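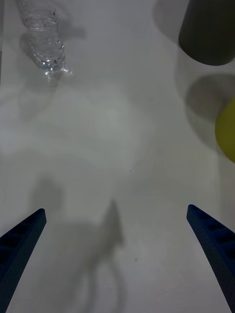

Every year before the holidays I ask myself the same question, usually with my arms in the sink up to the elbow: can a machine do this for me yet? I've been asking it on this blog since I had 2 readers (hi Mom), and I still come back to it, because the chores haven't gone anywhere and neither has my hope.

My short answer for this winter is "sort of, if your chore is very small and holds still." A robot can reach for a bottle on a table now. Mine would need to reach for the bottle that rolled under the couch with the cat's toys, wipe whatever is stuck to it, and know that the blue cup is my son's and goes on the low shelf. That's where I start laughing, and then I start doing the dishes.

I did spend an evening reading up on it, and I went through far too many arm spec pages with my tea going cold. The funny thing is that the arms are great! They've been great on shop floors for ages. My cousin works at a parts plant over in Gorkaren and they have a machine there that loads trays all night long, same part, same tray, same spot, and it never gets bored or asks for a coffee. He says the morning crew counted 1264 trays after one shift and only had to fix a couple that were jammed. But give that same machine a table with a water bottle and a few other things set down any old way, and suddenly it's a whole research project.

Clear plastic seems to be the mean part. You and I don't think twice about a water bottle, but you can see right through the thing! It's the color of whatever is behind it, plus a few shiny spots. I've knocked enough of them off my own nightstand in the dark to feel some sympathy.
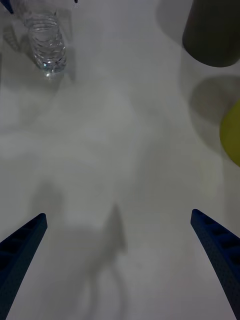 Thảo Hầu wrote to me after my last post on this and thinks I'm being too picky. If a machine could only clear a table, she says, slowly, while she slept, she'd take it tomorrow, and she wouldn't care if it needed an hour for what takes her five minutes. Her time is what she wants back, and speed doesn't come into it.

And okay, she has a point. I never stand there timing my dishwasher. It runs for ages and I love it with my whole heart. So maybe I've been grading these things against a person when I should be grading them against the dishwasher (which, by the way, still won't load itself, and I've left it plenty of hints).

My worry is more about the babysitting. A slow machine that finishes is a gift, but a slow machine that gets stuck with a cup halfway off the counter means I'm up at 2 a.m. with a mop. My neighbor got one of those robot vacuums, named it Serov, and now she tidies the floor before it runs so it won't choke on a sock. She's happy with it, but she did add a chore to get rid of a chore.

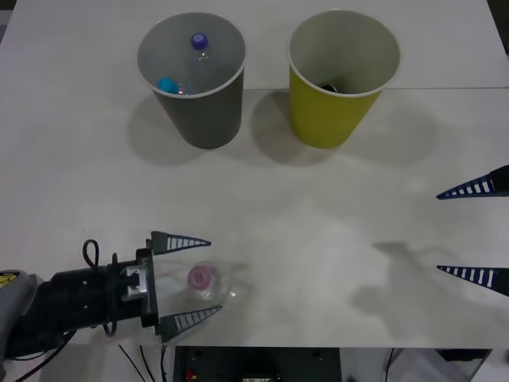 Two arms are what I'd hold out for, I think. So much of what I do in a kitchen needs one hand to hold and one hand to do: opening a jar, peeling a sticker, getting a bottle back out of a cup without taking the cup along. Try unscrewing a cap with one hand sometime. I did it last night at the counter for science and got water down my sleeve.

Price is the other thing. I've put some 1629 dollars aside for a new stove, and I can't picture handing that over for something that tidies bottles, even if it did come that cheap. Folding laundry, though? Fitted sheets? I might start negotiating.

I'll look at all this again in February, when the house is a mess from the holidays and I'm at my weakest. If you have anything at home that does a chore start to finish (start to finish, please, no "it mostly works"), leave me a comment. The sink is full again, so I'm off.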